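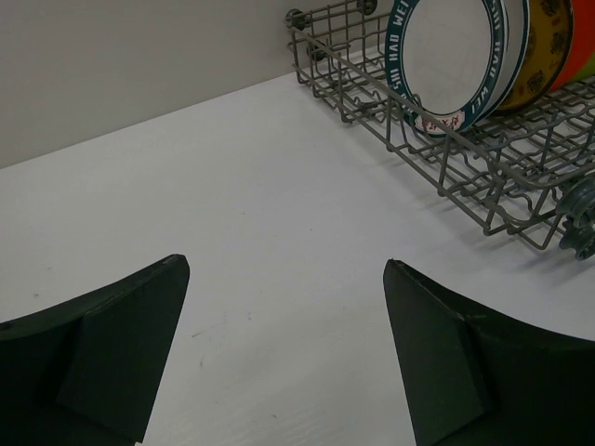
Dish rack task, wrist view. Five dishes up, gripper open.

1/ People keep asking me if robots can do the dishes yet. Unloading a rack, in one kitchen, with known plates: mostly. Washing them: no.

2/ Upright plates are a hard grasp. The target is a thin rim, and the wire rail runs across the lower part of the front one. Come in low and you hit wire.

3/ Spacing is worse. The dishes behind the front plate show as slivers from this angle. The policy has to commit to a gap it can barely see.

4/ Our June numbers: 413 attempts, 343 clean removals. Most of the misses were second-dish contact – one finger touches the neighbor and both tip.

5/ Efren Castillo asked about cycle time. Slow. A person clears a rack before our arm finishes its second plate.

6/ Putting dishes back in the rack is a separate problem and we score it separately. Numbers after Tuesday's run.

7/ Would I put one in a house? Not with plates I liked.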